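Subject: Re: [Grondon-cooks] Freezing berries, and the steak question

Hi all,

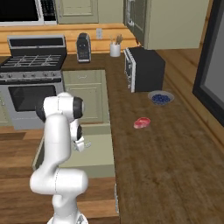
I've been meaning to answer the berry thread since Wednesday and kept getting pulled away, so forgive the length of this one. We drive out to the Inum farm stand every summer and come home with far more than two people can eat, and I've ruined enough fruit over the years to have opinions. My first rule is that blueberries go in something shallow the minute I get home, like the gray bowl at the back of the counter in the picture, so I can see the whole lot and pull the squashy ones. A deep bowl hides them and then you find a fuzzy one three days later (ugh).

Somebody wrote:

> I froze 8 bags of blueberries last year and every one of them
> turned into a brick. I had to whack them on the back step to get
> enough for pancakes. Do you all wash first or after? My sister
> swears by never washing until you thaw, my neighbor says that
> makes the skins tough. Also, unrelated, how long do you leave a
> steak out before it goes in the pan? I always see "bring to room
> temperature" but it makes me nervous.

On the bricks: I'd bet money your berries were damp when they went into the bag. I've done it both ways and I don't wash before freezing anymore. I pick out the stems and leaves, spread the berries on a cookie sheet in one layer, and put the whole sheet in the freezer overnight. Next morning they roll around like marbles and you can pour them straight into bags. Then I rinse only what I need, quickly, in a colander, while they're still hard. I've never noticed the skins getting tough, but your neighbor may have better teeth for judging than I do!

If you really can't stand to freeze them unwashed (my mother couldn't), wash them and then give them a good couple of hours on a dish towel. Roll them around a bit now and then. They have to be properly dry, stem end too.

Press the air out of the bags before you seal them. I used to use a straw for this and felt very clever until I got a mouthful of freezer frost. Now I just fold and squeeze. And write the month on the bag! I found one marked May in the bottom of our chest freezer and have no idea which May. It went into muffins anyway and we're all still here.

On the muffins, for whoever asked a while back, I bake them at 400 for the first few minutes and then turn the oven down. Toss the berries in a spoonful of flour while they're still frozen and fold them in last, or the batter goes the color of an old bruise. The recipe I use came off the back of a bag of Aseo flour and I've changed it so much I doubt they'd know it.

Now the steak. I used to leave mine out for ages and I've mostly quit. A thin one hardly needs it, it's so quick in the pan that you want the middle on the cool side. For a thick one I take it out, salt it, and get on with the potatoes, and by the time they're going it's ready. What made a far bigger difference for me was patting it dry with paper towels right before it goes in. I'd skipped that step for years and wondered why mine came out gray. Get the pan good and hot, leave the meat alone, and open a window.

One last thing, does anybody still have the blueberry vinegar recipe from the old Tang newsletter? I think it was message 749 in the archive but when I click on it I get a blank page. I made it once and gave most of it away, and I've regretted that ever since. If you saved a copy please post it to the list and not just to me, I know at least one other person was looking.

Off to clear some space in the freezer.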